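Does Grout Sealer Do Anything? A Report on Bathroom Cleaning Claims
Toshiko Nishimura
February 11, 2024
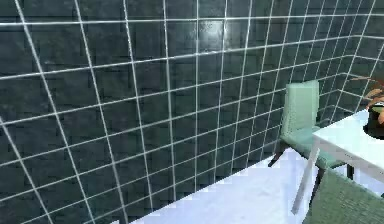
My aunt has sealed the grout in her shower every August for as long as I can remember. She says it keeps mildew away. The label on her bottle says much the same, with a "lasting protection" line that never says how long lasting is. I wanted to see whether any of this holds up.

I glued leftover tiles to 9 boards and grouted them all from one bag. Three boards got sealer, three got a wipe of white vinegar once a week, and three got nothing. They stayed in the downstairs shower at our house on Oltham Street for 5 weeks and were rinsed whenever somebody showered. I scored each board for dark spots using a clear plastic grid with 500 squares.

The sealed boards did come out cleanest, but not by much. One of the untreated boards beat two of the sealed ones. The vinegar boards were the worst, and the grout felt gritty when I rubbed it. Vinegar is the tip I saw most often online -- usually with no test behind it at all.

I would not trust my own numbers too far. The boards near the window dried faster, and I didn't think to rotate them until the third week. My brother also ran the fan on some days and forgot on others. Three boards per group is too few to say much.

If I did this again I would use more boards and a second bathroom, and I would have another person do the scoring. I knew which boards were sealed, and that probably helped them.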